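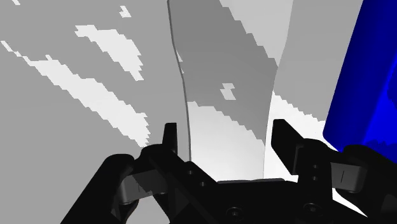

Wellwood Cell Planner, 4-seat license

Plan a single-arm pick-and-place station in simulation before you commit money to hardware. Load an arm, set out boxes and thin sheet parts on a table, and check reach and gripper clearance from the wrist view or from across the room. Sold and supported by Rashidi.

Included: planner software, parts library, budget worksheet, 60 days of email support.
Not included: arm, gripper, mounting plate, workstation.
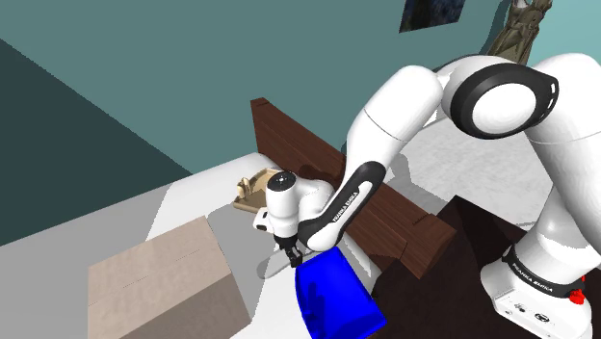
Budget the arm and the gripper on separate lines. Lead times differ, and a change of finger length late in the project usually means a new quote for the gripper only. The worksheet has 103 line items, and most small shops fill in almost 60 of them. Leave the rest blank.

Licenses run for 2 years from activation. Seats can be moved between computers at the same site. Multi-site orders are quoted by Vilja Rissanen in our Pumgate office.

Item status: available for download
Prices last reviewed 12/8/20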